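Fluston Fabric Drawer: Data Card and Reading Notes
Version 2

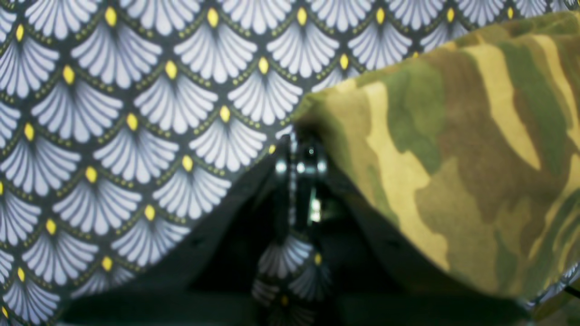 Nerys Wogan
Maintainer, and owner of most of the fabric

What this is

A catalog of the printed cloth in the Fluston sewing room, kept as one plain table with a folder of photos beside it. It has 169 entries. Every entry is a piece of fabric that somebody once described as "too good to throw out," a standard that has been applied generously over the years.

The catalog started as a way to stop buying the same print twice. It has been a partial success. See Known problems.

What's in it

Each row is one piece. Offcuts smaller than a hand go in the scrap jar and don't get a row, no matter how much you like them.

The columns:

id: a plain number, never reused, even when the piece gets sewn into something.
print_family: one of 18 allowed values. Please don't invent a nineteenth without writing to me first. "Nice" was a value for most of a summer.
ground: the background color, the darkest or lightest thing the motif sits on.
motif: what is printed on it, in words you would say out loud.
accents: small colors that matter when matching thread.
direction: yes, no, or arguable.
shelf: Wodton, Landach or Hopkin. The shelves are named after the towns the first boxes came from. The boxes have since been mixed up completely, but the labels were laminated.
notes: free text. Keep it civil.

How to describe a print

Most of the arguments in this project are about the motif column, so the photo at the top is worth some attention. The two prints in it are filed under scallop and camouflage, and they fail in opposite ways.

The scallop is easy to spot and hard to write down. The ground is near-black. The fans are white and pale lavender, with fine dark lines spreading through each one. Past contributors have entered it as shells, ginkgo leaves, fish scales, Art Deco and, in one case, "bathroom." All fair, none searchable. Use "fan, overlapping" and put the rest in notes. The accents are yellow for the little teardrops and olive green for the dots that run around the fans. The dots are tiny and people leave them out, then wonder why the green thread looked so right.

Direction for this one is yes. The fans have a top and a bottom. If you cut a panel upside down you will notice it forever, usually from across the room.

The camouflage is hard to spot, which I'm told is the idea, and very easy to write down. Khaki yellow, two greens, muddy brown, irregular blotches: motif is "woodland camouflage," ground is "none." Camouflage has no ground. We spent two evenings on this and I would like the ruling to stand. Direction is arguable, meaning I argued and lost.

Anything bunched or folded gets its colors entered from the part that's in the light. Folds turn every green into charcoal, and the catalog once had 11 black fabrics that weren't.

Known problems

Sizes are missing. There used to be a size column, but it was filled in by people measuring with whatever was nearby, and "one and a half cutting mats" doesn't sort.

Fiber content is also missing. If you need to know whether something can go under a hot iron, test a corner.

Lavender, lilac and pale purple are all in the accents column and all mean the same thing. A cleanup was planned for July.

Shelf is correct for anything on Hopkin. Wodton and Landach should be read as a suggestion.

Duplicates exist. Two of them are the same gingham, bought by the same person, who maintains this file.

Adding a piece

Flatten it enough to see one full repeat. Check the table for it first, under at least one word you wouldn't have chosen. Take the next free id, fill in every column except notes, and put the cloth back on the shelf you wrote down.

Use

Copy the column list for your own stash if you want it. The fabric itself is not covered by any license, and requests for "just a strip" of the scallop go to the bottom of the pile.

Last edited 1/21/19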